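Ticket 658 - sign-up form for the student debate evening losing people
Opened by: Jitendra Sandhu
Opened: 1 Jun 2005
Status: waiting on Zolard

Hello again, it's me with the sign-up page. We're using the Favia form for the first-years' public discussion evening (the bus fares one, at Quaye Hall) and it says 228 people have booked. Lovely! Except when I download the list to put them into tables I only get 127 names. I tried it on the office computer and then at home, and it was 127 both times, so at least it's steady.
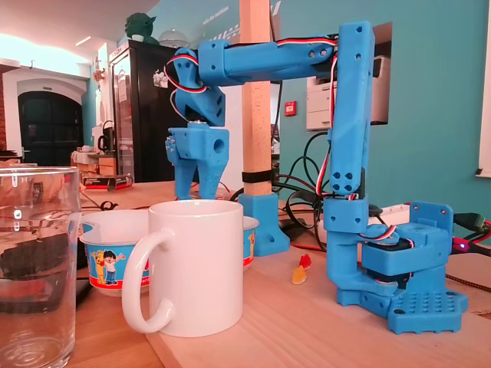
Blue arm on the wooden tabletop.

What I've tried so far: logging out and in, clearing the cache, and making a brand new list with the same questions. The new list does the same thing. I also took out the question about which side of the argument people lean towards, as a few students had typed whole essays in there with commas all over the place, and I wondered if that was upsetting it. No change.

Then I had a proper look at who's missing and I think I've found a pattern. Everyone who picked "happy to chair a table" is on the list, and so is everyone who ticked "speaker". The ones who've gone are those who only ticked "listening", which is most of the townspeople, and they're the ones we're doing this for!
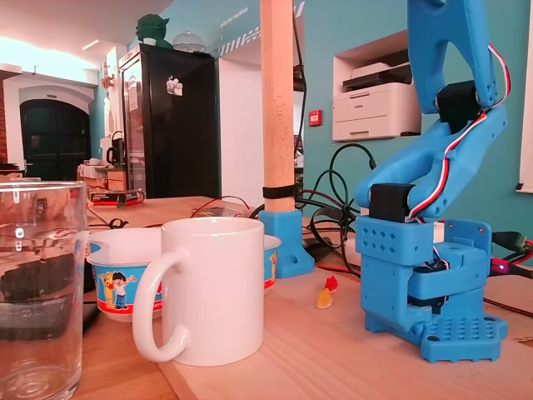
I went back to the list we ran in December for the housing debate and that one downloads fine, listeners and all. The only difference I can spot is that the old one was made before we moved over to Mestora for the emails. Could the two be arguing about who counts as a guest?

Update, same afternoon: Zolard rang back (very nice chap, bit of a bad line) and he's going to pull the full list from his end. He asked me not to delete the spare copy, so please could everyone leave "bus fares TEST 2" alone for now. I'll paste his reply in when I get it.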